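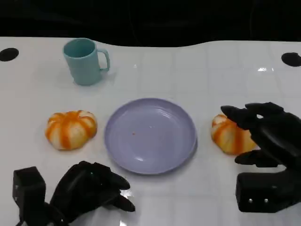
両手遠隔操作実験 参加者募集(Skushamプロジェクト第二期)

Redgateロボティクス研究室では、多指ハンドを備えた双腕ロボットの遠隔操作実験に参加してくださる方を募集します。操作経験は問いません。応募の前に、以下の内容を最後までお読みください。

掲載日:2021/11/3
募集人数:38名
実施場所:Redgate Plisitz棟 1階 操作実験室
参加回数:1人につき6回
謝金:あり(研究室の規定額を参加回ごとに支払い)

研究の目的

卓上の小物を皿に移す、皿から取り出す、向きを変えて置き直すといった作業を人がロボット越しに行い、その操作記録から動作モデルを学習させる方法を調べています。第二期で扱うのは、記録の区切り方です。

従来の手順では、一つの作業の開始から終了までを一本の記録として保存し、そのまま学習に使っていました。この方法では、指が物に近づいていく区間と、指が物に触れて握り込む区間とが同じ重みで扱われます。作業時間の大半は近づく区間が占めるため、握り込みの部分の学習が薄くなります。

第一期では、接触の前後で記録を分割し、区間ごとに学習の重みを変える方法を試しました。使った操作記録は828本で、操作者は全員が研究室の所属者です。分割した記録で学習したモデルは、分割しないものに比べて、物を握り直す回数が減りました。特に、丸みがあって表面に溝のある物で差が出ています。取っ手のあるカップについては差がはっきりせず、原因はまだ分かっていません。

第一期の結果には限界があります。操作者がロボットの構造をよく知っていたため、接触の直前で手を止める癖がそろっていました。この癖が分割を容易にしていた可能性があり、経験のない人の記録でも同じ結果になるかを確かめる必要があります。今回の募集はそのためのものです。

参加者にお願いすること

操作席に座り、両手に操作用グローブを着けて、画面を見ながらロボットの両手を動かしていただきます。操作ソフトウェアはJaraです。起動と終了、記録の保存は研究室の担当者が行うため、参加者が触れる必要はありません。

画面には頭部カメラの映像と手首カメラの映像が並んで表示されます。頭部カメラは机の上全体を見渡すためのもの、手首カメラは指先と対象物の位置関係を確かめるためのものです。どちらをどのくらい見るかは自由です。こちらから指示はしません。

作業で使う物は、皿、カップ、カボチャの形をした小物などです。机上の配置は毎回変わります。担当者が配置を終えて合図をしたら操作を始め、終わったと思ったところで声をかけてください。途中で物を落としたり、倒したりしても構いません。失敗した記録も保存し、解析の対象にします。

速さを競う実験ではありません。普段、自分の手で物を動かすときに近い速さで操作してください。

一回の流れ

1. 受付と体調の確認
2. グローブの装着と手の大きさの登録
3. 練習(初回のみ長めに取ります)
4. 前半の作業
5. 休憩(15分)
6. 後半の作業
7. 操作感に関するアンケート

休憩は必ず取っていただきます。それ以外の時間でも、目や肩の疲れを感じたら申し出てください。作業の途中で中断した場合も謝金は変わりません。

手首カメラの映像について

初めての方からよく質問を受けるのが、手首カメラの見え方です。手首の向きに合わせて映像も傾くため、部屋の棚や照明が横向きに映ることがあります。頭部カメラの映像と上下がそろわないので、最初は戸惑う方が多いようです。

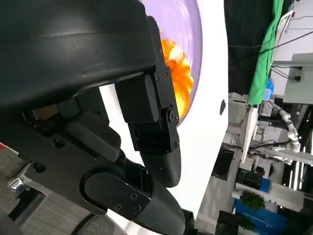
映像の傾きを補正して表示することも検討しましたが、第二期では補正をかけません。学習に使う映像と操作者が見る映像を同じ条件にしておくためです。第一期の操作者からは、練習を重ねると指先と皿の縁の間隔だけを見るようになり、背景の向きは気にならなくなったという感想が出ています。一方で、最後まで頭部カメラだけで操作した人もいました。どちらの見方でも差し支えありません。

また、手の外装や指で対象物の一部が隠れることがあります。見えにくいときは、手を少し引いてから近づけ直してください。引いて近づけ直す動きも、そのまま記録に残します。今回の解析では、この動きを接触前の区間に含めるか、独立した区間として扱うかを比較する予定です。

映像の乗り物酔いに似た症状が出る方もいます。初回の練習で気分が悪くなった場合は、その時点で終了とし、以後の参加も見合わせていただくことがあります。

応募条件

・18歳以上の方
・日本語での説明を理解し、質問に答えられる方
・矯正視力を含め、通常のパソコン作業に支障のない方
・両手の指を問題なく曲げ伸ばしできる方
・全回の日程に参加できる見込みのある方

利き手は問いません。左利きの方の記録が不足しているため、該当する方の応募を特に歓迎します。ゲーム機やラジコンの経験は選考に影響しませんが、事前アンケートでうかがいます。

手や手首を治療中の方、強い光や画面の揺れで体調を崩したことのある方は、応募をご遠慮ください。第一期の実験に操作者として関わった方も対象外です。

記録するデータと取り扱い

記録するのは、グローブから得られる指と手首の動き、ロボット側の関節角度、頭部カメラと手首カメラの映像、アンケートの回答です。操作席側の映像と音声は記録しません。

データには参加者番号を付け、氏名や連絡先とは別に保管します。学会発表や論文では、個人が分からない形に集計した結果と、ロボットのカメラで撮影した映像の一部を使用します。学習済みモデルを共同研究先に提供することがありますが、連絡先などの個人情報は渡しません。

参加の同意はいつでも撤回できます。撤回の理由を述べる必要はありません。撤回した時点で未解析の記録は削除します。すでにモデルの学習に使われた記録については、元データを削除したうえで、以後の学習には使用しません。学習済みのモデルから個別の記録の影響だけを取り除くことはできないため、この点をご了承のうえで応募してください。

安全について

参加者の席とロボットは離れており、ロボットの可動範囲に入ることはありません。ロボットのそばには担当者が付き、必要に応じて非常停止を行います。操作席にも停止ボタンがあります。動きがおかしいと感じたときは、ためらわずに押してください。押したことで機材が壊れることはなく、再開の手順は担当者が行います。

服装と持ち物

袖口の広い服はグローブのセンサーに掛かることがあります。袖をまくれる服でお越しください。指輪、腕時計、ブレスレットは装着前に外していただきます。長い爪や付け爪ではグローブが正しく入らないことがあるため、応募時に申告してください。眼鏡はそのままで構いません。

飲み物は休憩場所でのみ飲めます。荷物は操作席の後ろの棚に置けます。

応募方法

Plisitz棟の受付にある応募用紙、またはRedgateのウェブサイトの応募フォームからお申し込みください。希望する時間帯は複数選んでいただけると調整がしやすくなります。応募の受付後、研究室から日程の候補と同意説明書をお送りします。説明書は初回の当日にも読み合わせを行い、署名はその後にいただきます。

応募者が定員を超えた場合は、利き手と年齢層の偏りが小さくなるように選びます。選考の結果は全員に連絡します。10月の説明会に出席された方も、改めて応募の手続きが必要です。

謝金は参加回ごとに計算し、最終回の終了後にまとめて振り込みます。途中で参加を取りやめた場合は、それまでに参加した回の分をお支払いします。交通費は謝金に含まれます。

結果の報告

解析が終わりましたら、希望する参加者に結果の概要をお送りします。個人ごとの操作成績はお伝えしていません。

問い合わせ

Redgateロボティクス研究室 Skusham実験担当
ウェブサイトの問い合わせフォームで、件名に「操作実験参加」と記入してください。当日の遅刻や欠席の連絡は、日程案内に記載する電話番号へお願いします。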